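Home Kits Services Review Checklists Downloads Contact

Pre-Purchase Safety and Inspection Checklist, with Comments
Product under review: Stindenness simulated grasping kit (arm, two-finger gripper, hand tool set)
Supplier: Oprea
Reviewed for: Drumari training workshop
Inspector: Tincuța Preda
Second reader: Sebastian Ciobanu
Supplier contact: Nelu Pop
Review month: May

Scope: software only. The physical arm is covered by a separate sheet held by Costel Anghel. Items are marked OK, OPEN, FAIL or N/A. Comments are the inspector's unless another name is given.

Views from the hammer exercise:

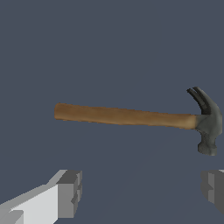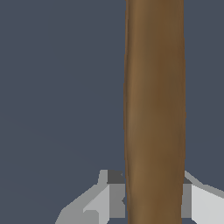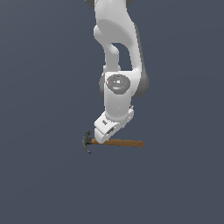
Section A. Package and installation

A1. Delivered files match the packing list. OK
The list names the tool set as version 2 and the folder name agrees.

A2. Installs without administrator rights. OPEN
The main program does. The license helper asks for an administrator password the first time it starts. Nelu Pop says a version without the helper can be supplied. We want to see it before we sign.

A3. Runs with the network cable unplugged. OK
Tested on the workshop machine. A warning shows at startup and can be dismissed.

A4. Uninstalls cleanly. FAIL
Leaves the log folder and a startup entry behind. Removed by hand. Supplier to fix.

Section B. Arm and gripper behavior

B1. Joint limits in the kit match the limits on the arm data sheet. OK
Checked joint by joint against the sheet. One limit is set tighter in the kit than on paper. Acceptable, leave it.

B2. Gripper opening can be limited by the instructor. OK
The setting is under Tools and then Hand. It should be on the main page. Students will not find it, so this may be fine as it is.

B3. Stop command halts all motion from any state. OK
Tried while opening, while closing and during a lift. The arm holds position after the stop.

B4. Stop command needs a deliberate reset. FAIL
Pressing Run again restarts the motion straight away. On a real cell that would not pass and I don't want students learning it. Sebastian Ciobanu agrees. This one has to be fixed before purchase.

B5. Contact between fingers and tool is reported. OPEN
Contact is written to the log. It is not shown on screen. Najwa Masri asked for a marker or a color change on the finger tips. Supplier is looking at it.

B6. Fingers do not pass through the tool at full closing force. OK
Repeated at low, middle and full force on the handle. At full force there is slight jitter after closing. It settles.

Section C. Hand tool set

C1. Tool sizes are correct to the drawing. OK
Hammer measured with the built-in ruler against the supplier's drawing. Only the hammer was measured. The other tools should be done before the class starts.

C2. Weight and balance are plausible. OPEN
Total weight is right. The balance point looks too close to the middle of the handle for a tool with a metal head. A grip far from the head should let the head end drop, and in our runs it dropped less than expected. Supplier to send the mass values.

C3. Gravity can be switched on and off, and the current state is visible. FAIL
The switch works. The state is shown only in the settings window, so an instructor walking past a screen can't tell which way it is set. Needs a label on the main view.

C4. Grip location is recorded. OK
Log gives the distance from the end of the handle. Units are in the column heading, which was missing in the earlier release.

C5. Tool can be approached from different directions. OK
From above and along the handle both work. Approaching from the claw side gives a collision warning, as it should.

Section D. Repeat runs and logs

D1. Batch of 1,000 grasps completes without a crash. OK
Left to run over lunch. Memory use was steady.

D2. Batch of 3,000 grasps completes without a crash. OPEN
Completed, but the log file was split in two and the second part had no heading row. The data was all there after we joined the parts. Supplier says the split is intended and the missing heading is not.

D3. Same start values give the same result. OK
Three runs compared. Logs identical apart from the time stamps.

D4. Failed grasps are logged with a reason. OPEN
Most are. Some only say "other." Ask for a list of what falls under that.

Section E. Documents and support

E1. Manual covers the installed version. FAIL
Manual still shows the old menu names. The Unley edition is closer but is missing the chapter on force settings.

E2. Manual states that results in the kit do not clear a task for the real arm. OK
Stated in the first chapter. I would like it repeated on the exercise sheets, and we can add that ourselves.

E3. Support contact answers within the agreed time. OK
Both test questions were answered the same day. One answer was a link to the old manual, see E1.

Open actions

B4 reset after stop: Nelu Pop. Blocks purchase.
C3 gravity label: Nelu Pop. Blocks purchase.
A4 and A2 install items: Nelu Pop, next release.
C2 mass values: Nelu Pop to send, Sebastian Ciobanu to check.
C1 remaining tools: Tincuța Preda.
B5 contact marker: Najwa Masri to write up what is wanted.
D2, D4 and E1: supplier, no date given yet.

Result: not released for classroom use. Recheck Sections B and C when the next version arrives. Sections D and E need only the items marked OPEN or FAIL.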